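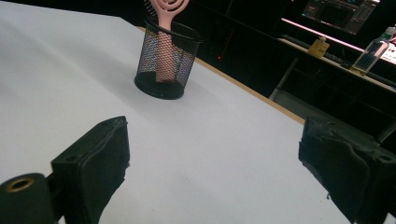 What is the difference between a national park and a protected landscape?
In a national park, nature comes first and people mostly visit. In a protected landscape, people live and work inside the borders, and the rules try to keep both the villages and the land in good condition.

Visitor Management in Coastal Parks
Handout for unit 7: Zones, trails and the carrying of visitors

Please read this handout before the lecture. We will use the coast of Plavow as our case through the whole unit, so it is useful to have the map of the area next to you.

1. The case area

Plavow is a coastal protected landscape with one town, Bodbridge, at its eastern end. The road from the inland comes down to Bodbridge and stops there. West of the town there is no road along the sea, only a footpath. This simple fact decides almost everything about tourism in the area. Visitors arrive by car or bus, they leave the vehicle in Bodbridge, and most of them walk the first part of the path and come back the same way.

The river Feyisa reaches the sea between high rocks. At its mouth there is a small beach, a footbridge and a viewpoint. Many travel guides show only this place when they write about Plavow, and many visitors believe it is the whole park. Behind the river mouth begins the old forest, which is much less known and has a different kind of visitor: hikers who stay one or more nights.

2. Zones

The management plan divides the area into zones. You should know them by name for the discussion.

Open zone. The town edge, the parking places, the campground and the first part of the path. Shops and cafés are allowed with a permit. Dogs are allowed on a leash.

Walking zone. The path to the river mouth and the beach. No buildings except toilets and shelters. Fires are not permitted at any time.

Quiet zone. The forest and the cliffs west of the river. Entrance only with a hiking permit, and groups can have a maximum of 10 people. Camping is allowed at 2 sites only, and both must be booked.

Closed zone. The nesting cliffs. No entrance for visitors in any season. Boats must also keep their distance.

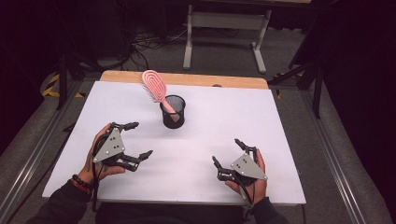

Students often ask why the border between the walking zone and the quiet zone lies at the river and not deeper in the forest. The reason is practical. A river is easy to see and has one bridge, so one ranger at the bridge can check permits for the whole western part. If the border was in the middle of the forest, it would need many signs and still many people would cross it without knowing.

3. Carrying capacity

We use three meanings of this term, and you must not mix them.

Physical capacity is how many people can fit in a place. For the beach at the Feyisa it depends strongly on the tide, because at high water a large part of the sand disappears.

Ecological capacity is how much use the plants, animals and soil can take before there is lasting damage. On the forest path the weak point is the soil after rain. When the path is muddy, walkers go around the mud, and the path becomes wider each year.

Social capacity is how many other people a visitor can meet and still enjoy the visit. It is different for each group. A family at the beach expects company. A hiker in the quiet zone can be disappointed after meeting one large group.

4. The Fliterus trail

The Fliterus trail goes inland from the campground to a waterfall. It was opened in May as a second choice for day visitors, with the hope that it would take some pressure from the river mouth. The result is mixed. People do use the new trail, but many of them walk it in addition to the old path. They stay longer in the area, and the parking places are full for more hours of the day.

Please think about this before the lecture: was the trail a mistake, or was the goal written in the wrong way? Both answers can be defended.

5. Preparation and field day

Write a short text, not more than one page, in which you propose one change for the open zone. Say which kind of capacity your change is about, and who would pay for it.

The field day in Bodbridge is on Sun 19 September. We meet at the bus stop by the harbor and walk together to the footbridge. Bring water, food and shoes with a good sole. The rocks at the viewpoint are slippery also in dry weather.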